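December 21, 2023

I have been trying to learn a little Bach on the old upright since the summer, and I want to tell you how it's going, mostly so that I'll keep at it. My teacher, Annatjie Steyn, started me on a minuet that she swears every seven-year-old can play. Well, I'm a good deal older than seven and the left hand still wanders off on its own!

I practice in the evening after supper, usually for two pages or until my back complains, whichever comes first. Some nights I get all the way through and feel like a queen — other nights I can't get past the fourth bar and end up going to bed cross.
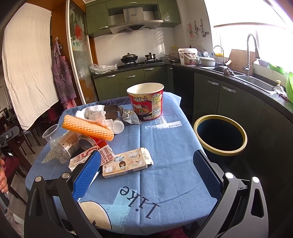 How long should a grown-up beginner practice each day?

Twenty minutes is plenty if you do it most days, and Annatjie would rather hear one line played slowly than the whole piece in a gallop.

She's away until January, so I've got the second half to work out by myself, with all those stretches for the fourth finger. My sister wants to hear it over the holidays and I've told her she may listen from the kitchen, with the door closed.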